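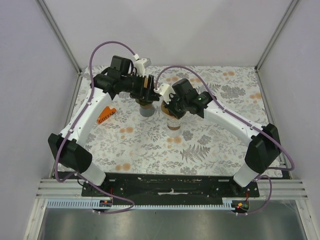 How soon should a patient be seen after failing a hearing screening?

Within nine weeks of the screening date under the current Cerkmont referral policy, and on the same day if the hearing loss came on suddenly.

Speaker notes: From Screening to Appointment
Cerkmont Regional Health Service, Hearing and Balance Division
Presented by Edith Pacheco, with Polyxeni Deligiannis
MacLeish Lecture Room, 28 October 2024

Notes for slide 1: Title

Welcome attendees. State that the talk covers adult referrals only. Newborn and school screening are run under a separate policy and will be presented by the pediatric team in the spring. Refer any pediatric questions to the sign-up sheet at the door.

Mention that the slides will be placed on the staff site. The handout has one error on its second page: the fax line listed for the Landari clinic is the old one. Ask people to cross it out now.

Notes for slide 2: What we looked at

The review covered adults who were screened at a primary care visit, did not pass, and were referred to one of our two audiology clinics. Our sites are Landari and the main hospital. There were 621 such referrals in the review period. The period closed at the end of September.

We followed each referral from the date of screening to the date on which a full hearing test was completed. We did not look at whether hearing aids were later recommended or purchased. That is a different subject and the records we had would not support it.

If asked about the screening method: practices use a handheld device at four pitches, in a quiet room, with each ear tested separately. A patient who misses one or more tones in either ear is rescreened at the same visit. Only patients who do not pass the second time are referred.

Notes for slide 3: Where referrals stall

Pause here. This slide carries most of the talk.

There were 46 referrals with no appointment on file and no record of any contact with the patient. We read each of these by hand. The largest group had been sent to the clinic correctly, then returned for missing information, and the returned form had gone to a shared inbox that the practice no longer checked. The next group had been entered in Neltaris as a note in the chart and never as an order, so the clinic did not receive anything at all.

A smaller group had a wrong or disconnected telephone number. Please stress that the clinic tried the number once in these cases and closed the referral. Our written procedure at the time permitted this. The procedure has been changed, and the new wording is on slide 6.

Do not name the practices involved. If someone from one of those practices chooses to speak about it, thank them and move on.

Notes for slide 4: The sudden loss pathway

Read the definition aloud: a drop in hearing in one or both ears that develops over three days or less, with no clear cause such as wax or a head cold. Many patients describe waking up with one ear blocked. Some report ringing or dizziness at the same time.

These patients are not to be placed on the routine list. The practice should telephone the duty audiologist and the ear, nose and throat office the same day. Treatment, where it is appropriate, works best when it is started early, and the decision to treat belongs to the physician. A blocked feeling should not be assumed to be fluid behind the eardrum until the ear has been examined and a basic tuning fork check has been done.

Dr. Deligiannis will take this section if she has arrived. If she has not, show the slide, read the definition, and give the extension number printed at the bottom of the handout. Clinical questions can wait for her. 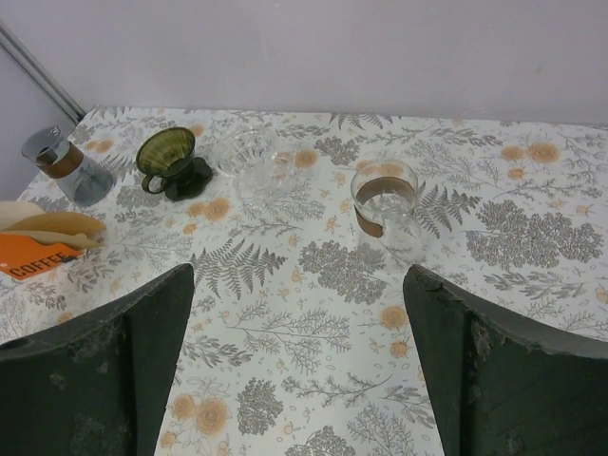
Tablecloth with gray ferns and pale orange flowers.

Notes for slide 5: What patients told us

We telephoned patients who had missed a first appointment and asked them one open question: what would have made it easier to come? Staff wrote down the answers as they were given.

The most common reply concerned the letter. Several people did not understand that the appointment was for a hearing test. The letter used the term "diagnostic audiologic evaluation" in its first line and did not use the word "hearing" until the second paragraph. One patient believed it was a bill.

Transportation came up often at Landari. The bus stop is on the far side of the highway and the walk includes a crossing with no signal. We have raised this with the county. There is no decision to report.

Some patients said they had not noticed any difficulty and saw no need to attend. Spend a moment on this. Hearing loss in adults usually develops slowly, and family members often notice it first. It is reasonable for a patient to want to know why a test is being suggested when nothing seems wrong. The screening visit is the right time for that conversation, and a sentence or two is generally enough. Suggested wording is on the back of the handout:

"You missed some of the softer sounds today. I would like you to have a full hearing test so we can find out why. The test takes less than an hour and it does not hurt."

Practices may adapt the wording. Please ask them to avoid the phrase "you failed."

A few patients could not hear well enough on the telephone to arrange the visit. It is difficult to defend a referral service for hearing loss that can be booked only by voice call. Online and text message booking are now open at both sites.

Notes for slide 6: Changes now in effect

Go through the list slowly. Staff will want to write these down.

The referral form has been cut to one page. The screening result for each ear, the date, the reason for referral, and a working contact method are required. Everything else is optional.

A form that is missing a required item will no longer be returned. The clinic will call the practice and complete the form by telephone.

Three contact attempts are required before a referral may be closed, and at least one must be by letter or text message. The referring practice is notified when a referral is closed, with the reason.

In Neltaris, the hearing referral is now found under Orders. The old chart note template has been removed. Anyone who saved a personal copy of the template should delete it.

The appointment letter has been rewritten. It opens with the words "Your hearing test" and gives the date, time and place in large type. Copies in Spanish and Greek are available on request from the front desk.

If there is a question about interpreters: they are provided at no charge, including sign language interpreters, and should be requested on the form. Two working days' notice is preferred. A family member should not be asked to interpret.

Notes for slide 7: Capacity

This slide was added at the request of the practice managers.

With the second sound booth at Landari in use, the two clinics together can offer up to 600 first appointments in each half of the year. The booth passed its calibration and noise checks before opening and is on the same maintenance schedule as the others. Evening hours are being tried at the main hospital. They will be kept if attendance holds.

Expect a question about earwax. Wax that blocks the canal will delay a test, and an appointment lost to wax is an appointment another patient could have used. Practices are asked to look in both ears before referring and to treat wax on site where they are equipped to do so. Where they are not, tick the box on the form and the clinic will schedule a longer visit. Patients should not be told to use cotton swabs or ear candles.

Expect also a question about patients who already wear hearing aids. They do not need to be screened. If their hearing seems to have changed, or the aids no longer help, they may call the clinic directly without a referral. Insurance rules differ, and a patient whose plan calls for a physician's order should obtain one first.

Notes for slide 8: Requests to practices

Each practice is asked to name one person who will receive messages about hearing referrals, and to give us that name in writing. A shared inbox is acceptable as a backup only.

Each practice is also asked to review its open hearing referrals once a month. The report can be run from the Neltaris home page. Polyxeni Deligiannis has offered to meet with any practice that would like help reading it.

Notes for slide 9: Questions

Allow fifteen minutes. Repeat each question into the microphone before answering, including when the speaker is in the front row, as the room's listening system picks up only the podium. Receivers and neck loops are on the table by the entrance and should be returned there.

Questions on billing codes go to the finance office. Questions on hearing aid prices will not be taken in this session.

Collect the practice contact forms at the door. Late forms may be sent to Edith Pacheco at the Hearing and Balance Division.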